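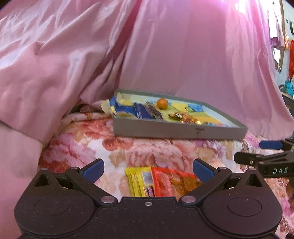 Vasco Seixas wrote in after the last issue to say that our rule about picking up one thing at a time is too strict, and that in a real home people grab two packets of snacks together without thinking twice. Fair point, Vasco! I went back and forth on it all through May, and I've changed my mind, a little.

So the new wording goes like this. If you're working with the hand-held grippers and two light packets come up together, keep going and put them both down where you meant to. Don't shake one loose over the tray. Mark the run as a double pick in the log – the Feker sheet has a column for it now – and carry on. What I still don't want is a double pick that gets logged as a single, and when I read through the last batch of 200 runs from Pirkham I found 12 of those. That's a pain to fix later, believe me.

A few other bits while I'm at it. Soft surfaces are fine (beds, sofas, whatever you have), but set the tray down flat and leave it there for the whole run. Wipe the finger pads before you start, especially if you've been handling candy wrappers. Check the pivot bolts too. Hand tight won't do, use the little driver in the kit.

Florêncio Mendes asked whether snacks need to be sealed. Yes please, all of them, and no opened bags. Fruit is okay if it's whole.

Oh, and keep both grippers on through the end of the run even if one of them has nothing to do. I know it's tempting to set the spare one down – my wrists complain too – but stopping halfway means the run goes in the reject pile. Uploads are still due within 72 hours, same folder as before. The Caldeira group has 3 spare kits if yours is acting up.

Last updated: May

Contact the Patenton newsletter desk | © Patenton | Back to top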